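Monday, 9:40 p.m.
by Ginette Coste

So the play kitchen has taken over my head completely and I'm writing it all down tonight while my tea goes cold, otherwise I'll forget half of it and Solange will tell it her own way on the phone.

I started this morning meaning to find the spare pillowcases. That was the entire plan! I opened the closet in the back hall, moved the ironing board, and behind it were three boxes from the old apartment that I swear I had emptied before we moved. The first was curtains (the brown ones, goodbye). The second was cables and a fondue set with no forks. And the third was play food. A whole box of it, with pots and plates and the lot, packed in newspaper as if it were my grandmother's china.

I sat down on the hall floor and that was the end of the pillowcases.

I'd forgotten how much I like this stuff. Real kitchen things make me tired, they all want washing, but give me a plastic strawberry and I'm perfectly happy. I called Huguette and said come over, I have produce. She thought I meant the lemons.

Some of it was past saving. There was a lettuce that had gone sticky in the way old plastic does, and a fried egg somebody had chewed around the edge until it looked like a gear. A loaf that used to come apart in slices and was now down to one heel. Those went straight in the trash and I felt nothing, well, a small pang for the egg. The good things went into a dishpan with warm water and a squirt of soap, and Huguette dried, and complained about my dish towels, which she does every time and has done for as long as I've had dish towels.

A tip for myself if I ever do this again: do not put hollow food in a dishpan. It fills up. You pick up a tomato, you think it's dry, you set it on the good tablecloth, and then a teaspoon of gray water comes out of the stem end. We squeezed them out one by one over the sink and it made the rudest noises. Huguette laughed until she had to go sit in the other room.

What I wanted was a proper set. A child doesn't need a crate of bits, a child needs a pot and something to put in the pot, something to stir it with and a plate to serve it on. I got quite strict about it. Every piece had to earn its place, and if it didn't go with anything else it was out. The teapot without a lid: out. The doll's high chair tray, which isn't even kitchen: out. A tiny rolling pin went out and came back in and went out again, and I see that it's now on my windowsill, so I suppose it's mine.

The green things were easy because I love that color, that pale minty green you used to see on bathroom walls. And I knew straight away I wanted the lilac plate. It has a soft, old-lady sort of color and it makes everything you put on it look like lunch.

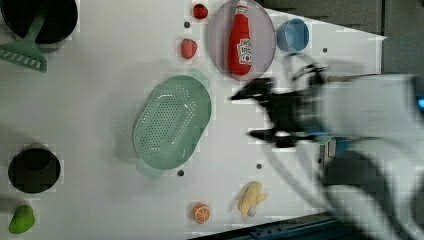
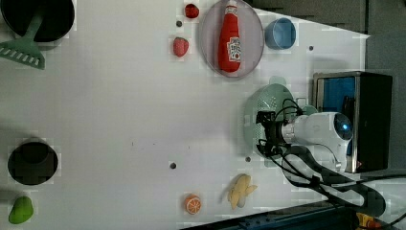

Nurketti, February

Ketchup on the plate, by itself, all alone! I love that. No sausage, no fries, just a bottle of ketchup lying down for a rest on a nice clean plate with the blue cup beside it, as if somebody had ordered it off the menu. Baptiste came by after lunch and moved it to stand next to the cup and I moved it right back. He said ketchup isn't a meal. I said he should think hard about what he ate between the ages of four and nine.

The colander is my favorite, though, and I'm glad it got the middle of the table in the first one. It's big! Big enough that I briefly wondered about using it for actual grapes. It has a handle at each end, paler than the rest, and you can pick it up with both hands and march around with it very importantly. Every little kid I have ever known goes for the colander first. They don't know what it does, they just know it has holes and that somebody will let them wear it on their head.

The spatula we had a disagreement about. Huguette says it's for fish. I say it's for eggs, or would be if the egg hadn't been chewed. It's the same mint green, with slots in it, and it lives across the top pot because every time I put it anywhere else it looked lost. I do that with my own wooden spoon, leave it lying across the pot so it drips down the side of the stove, and I've been told about it for my whole married life.

Two black pots, and I kept them both. There was some talk of giving one away, but you need two. One is for the soup and one is for the thing you're making because the first person didn't want soup. They went on the left, with the green fruit underneath. Now, the green fruit! I say pear. Huguette says pear too but then Baptiste picked it up and said "nice mango" without a flicker of doubt, and ever since I've been looking at it sideways. It can be whatever the cook needs that day.

The orange and the banana ended up down along the bottom, away from the stove, so to speak, like a fruit stand. The banana is the kind of thing I'd have begged for as a little girl. The red ones went up top by the plate, the two of them together, and one got sniffed by Huguette, who claims they used to be scented. I sniffed it too. Dish soap.

I do want to say something about that tabletop, because I've had words with it. It's good and white and wipes down in a second, and fruit looks wonderful on it, but it has those small dark holes in it and I kept thinking they were crumbs. I went at one with a damp cloth for an embarrassing length of time. I even got my fingernail in there. Then I did the same thing to another one! Huguette watched the whole business and didn't say a word until I reached for the scouring powder.

We spent a good 20 minutes after that on what goes in which bag, which is more than I've ever spent packing for myself. I had the nice cloth bags from Besson's, the drawstring ones, and my idea was green in one, fruit in another, and pots loose in the box. Huguette's idea was to do it by meal. Breakfast bag, lunch bag. And where does the ketchup go, I asked her. That stopped her for a minute. "Both," she said.

In the end it's by size, big at the bottom, and nobody got their way.

The box itself is a disgrace, so I want to paint it. I've got most of a can of Firnis left from the bathroom shelf, the cream, and I think a cream box with a rope handle would look very smart. Baptiste says it needs sanding first and I say it's going to be kicked around a floor by a toddler, it'll sand itself. We'll see who's right. (He's probably right. I'll sand the lid.)

Who it's for! I haven't even written that down. It's for Solange's little one, who turned three and has discovered cooking, which at that age means putting a sock in a saucepan and handing it to you very seriously. Solange says he makes the same soup every day and she has to blow on it. I thought of him with the two pots and that colander and I was so pleased I nearly got on the 189 bus this afternoon with the whole lot under my arm and soap still on my sleeves. Huguette talked me down. It was getting dark, and I'd had nothing since breakfast but a cookie.

Things still to do: find a lid for either pot (I'm sure there was one, I can picture it). Look for little forks, because Onesico had some in their toy aisle before Christmas and they may be marked down by now. Buy rope. Ask Solange if he's still putting things in his mouth, in which case the smaller bits stay here until he isn't.

And the pillowcases. I never found the pillowcases. The guest bed is made up with one striped and one with ducks, and my sister will just have to sleep on a duck.

It's raining again and the gutter over the back door is doing its drip. I'm going up.

Comments

Solange Perrin
The fish spatula argument! My mother had one just like that in metal and it was only ever used for getting lasagna out of the corner. I'm with you on the pots, you always need two.

Huguette Vasseur
For the record there is nothing wrong with sorting by meal. And I did not laugh for that long. Bring me back my good towel please, I left it on your oven door.

Solange Mallet
Ginette I'm reading this on my lunch break and now I have to go back in with mascara down my face. Yes to everything. He doesn't put things in his mouth anymore but he does put them in the toilet, so maybe hang on to the strawberries for a bit. Colander can come right away!

Baptiste Besson
Mango. Also sand the whole box, not just the lid. I'll bring the sander over.

Ginette Coste
Huguette, the towel is in the wash with mine, you'll get it when it's dry. Solange, message received about the toilet. I'll bring the colander and the pots first and the fruit can follow when he's older and wiser.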